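Mostis Garment Grip Comparison

Version 2 of the recordings and labels. Maintained by Jin-sol Kwon and Hortensia Marulanda. Questions about the controller logs go to Ro-un Han.

Summary

This repository holds 1,124 episodes of garment handling recorded with hand-held grippers, plus the scripts used to compare two finger types. The task is always one of three: pick a sleeve, fold a sleeve across the body, or turn up a hem. All episodes were recorded on beds in lived-in rooms, with the bedding and furniture left as found. The purpose is to see which finger type gives cleaner pinches on soft knits and woven cotton, and whether the ranking survives the move from hand-held use to an arm.

Finger types

Ollov: rigid black fingers with triangular cut-outs and a dark blue rubber pad on each inner face. The pads are screwed-on units and can be changed without taking the finger off the slide.

Moschos: solid fingers with a moulded grey pad. Narrower tip, less compliance. The pad is bonded, so a worn pad means a new finger.

Both fit the same handle and use the same trigger linkage. Opening width is read from an encoder on the slide and not estimated from video. Please do not mix left and right fingers from different sets; the tip offset is large enough to spoil the width calibration.

Camera

One wide-angle camera on the handle, looking forward over the fingers. The lens vignettes to black in the corners and we have left that in. An undistort script is provided, but all baselines were trained on the raw view. Exposure is locked at the start of each episode, so windows may clip.

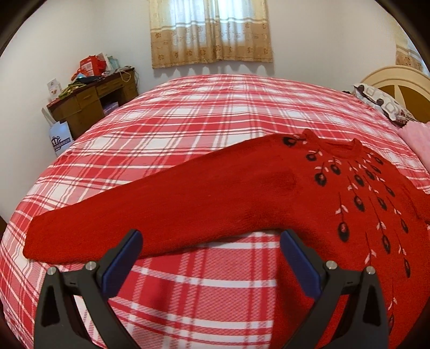

Knitwear is the harder half of the set. On a fuzzy surface the pads tend to take hold of the top fibres before they have closed on the full thickness of the cloth, and the width reading then looks like a good grasp when it is not. The label grasp_depth was added for this reason. It has three values: surface, single layer, double layer. Akinyi Khaemba labelled all knit episodes by hand, and A-yeong So checked a sample and settled the disagreements. Where the two could not agree the value is left blank.

Patterned bedding under patterned garments was kept on purpose. Segmentation models that do well on a plain sheet often lose the sleeve edge against checks or stripes. If you need the easy subset, filter on background = plain.

Layout

episodes/ has one folder per episode, with video, width log and pose track
labels/ has task, garment, finger type, background and grasp_depth
calib/ has one file per handle and finger set
scripts/ has undistort, replay and compare

Replay on an arm

The Brandader controller accepts the pose track directly once it has been resampled. Run replay with the matching calibration file and start at quarter speed. We replayed a subset of 23 garments on the arm. The order of the two finger types was the same as in hand-held use for woven cotton. For knits it was less clear, and we would not draw a conclusion from this release.

Known problems

The pose track drifts in episodes where the camera is close to cloth for a long time. There are 11 episodes with a visible jump; they are listed in labels/bad_pose.txt and skipped by default.

Width logs from before February use the old zero point. The loader corrects them, but if you read the files directly you must subtract the offset yourself.

Pad wear was not recorded. The Ollov pads were changed whenever the operator felt them slipping, and no note was kept of when.

Hem episodes are few compared with sleeve episodes. Do not report a single average over all tasks.

Changes since version 1

Added grasp_depth. Renamed cloth_type to garment. Removed the duplicate handle calibration that caused the compare script to fail on Moschos episodes.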